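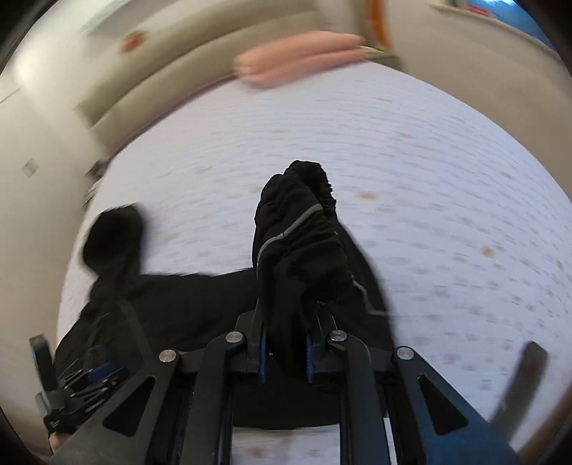 *Black garment over a white printed surface.*

# Writing a job breakdown sheet

A job breakdown sheet splits one task into steps small enough to teach. The method below is the one used in the Plestard workbook, section 304, and applies to any manual task that takes under 10 minutes. Longer tasks should be divided first and given a sheet each.

## Before you start

You will need:

- a blank sheet with three columns (step, key point, reason)
- a pencil
- access to the job while it is being done at normal speed

Do not work from memory or from the old procedure. At the Skemcombe site the written procedure for carton sealing had two steps in the wrong order, and the error was carried into the first draft of the sheet.

## Procedure

1. Write the task name, the part or product, and the tools at the top.
2. Watch the full job once without writing.
3. Watch again. Each time the work moves forward, note the step as a verb and an object: "fold sleeve", "close lid", "fit label".
4. Do the job yourself, following only your notes. Mark any place where you had to stop or ask.
5. For each step, add key points. A key point is anything that makes or breaks the job, could injure the worker, or makes the work easier to do.
6. Fill in the reason column. If no reason can be found, check whether the key point is needed.
7. Read the sheet aloud to someone who does the job every day and correct it.

## Size limits

Keep to seven steps or fewer, with no more than four key points per step. The whole sheet should stay below 200 words. Mallberg's early sheets ran to almost 400 and were left in the folder during training.

## Common faults

**Steps that are too small.** "Pick up pen" is a motion – merge it with the step that follows.

**Key points written as warnings.** "Be careful" tells the learner nothing. Write what the hand or eye must do.

**Copied reasons.** "Quality" against every line means the column has not been filled in.

## Revision

Put the date of issue in the bottom right corner, for example 2026-03-10, and raise the letter with each change. Lashari reviews all its sheets in April. A change of tool or material calls for a new sheet at once, and the old one should be withdrawn on the same shift.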